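Workshop notebook -- arm build, bench 2
Mar 19, 2024

Sim work only. The physical arm is still in pieces waiting on the shoulder bearing, so the wrist view and grasp setup are being sorted out in software first.

State of the model

Arm description is the one exported in September, with the Drinditz gripper swapped in for the old parallel jaw. Joint limits copied from the servo sheet and not measured. Base is bolted to the world origin, no compliance in the mount. The real shared bench flexes when anyone leans on it, so expect the first hardware runs to look worse than sim.

Fingers are the tapered version. Collision meshes for them were convex hulls of the whole finger, which made the inside faces fatter than they should be, and narrow parts were touching before the visual meshes met. Replaced each hull with 3 boxes. Contact now lines up with what gets drawn.

Wrist view

Camera is fixed to the gripper body, looking out past the fingertips. Moved it back 18 mm from the old mount point so both tips stay in view. The cost is that the gripper body now takes up a good part of the bottom of the image. Acceptable. The body is a constant shape and can be masked.

Test objects are a long teal bar with a purple end block and green panel, and a purple-handled piece with a thin gray shaft. Both came in from the Wirnik object set with their original colors. Left those alone. Strong color makes it easy to check the segmentation by eye.

Render from the wrist view with the bar crossing the finger gap: 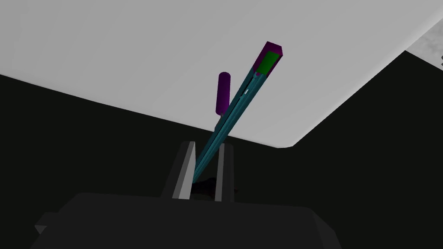

Observations

1. The narrow end of the bar is at the inner edge of the left finger, and the bar runs off diagonally past the top of the right one. A straight close from here would squeeze on a slant. The approach needs a wrist roll before closing, so that the finger faces are parallel to the long axis.

2. The handle sits very close to the bar's left edge in this view. Depth has to decide which is nearer. The color mask keeps the teal and the purple apart well enough, but the handle and the end block are both purple, and the mask joins them into one label if the hue window is too wide. Narrowed the window and added a check on blob shape.

3. Finger outer sides are very dark and so is the background below the pale surface. Edge detection on the left finger loses the outer edge. Either add a fill light or stop using the outer edges at all. Prefer the second -- the light would not exist on the real arm.

4. Ridges along the bar are in the visual mesh only. Collision shape is smooth. Grip friction from sim should not be trusted for this part.

Solver notes

Contact jitter on light objects persisted at the default step. Halved the step and raised the solver iterations. Jitter dropped to a level that does not show up in the pose log. Run time went up, still fine on the shop machine.

Random seed for the object drop is 1264. Keep it for comparison runs until the roll step is in. After that, switch to a fresh seed per run and log it.

The Nair controller board firmware reports gripper width in counts, while sim reports meters. Conversion lives in the bridge script and nowhere else. Do not add a second one.

To do

Add wrist roll to the approach, driven by the long axis of the color blob.
Drop outer finger edges from the detector.
Re-export the gripper body mask for the new camera position.
Measure actual joint limits when the shoulder is back together.
Order spare finger screws from Serkent, M3, same length as before.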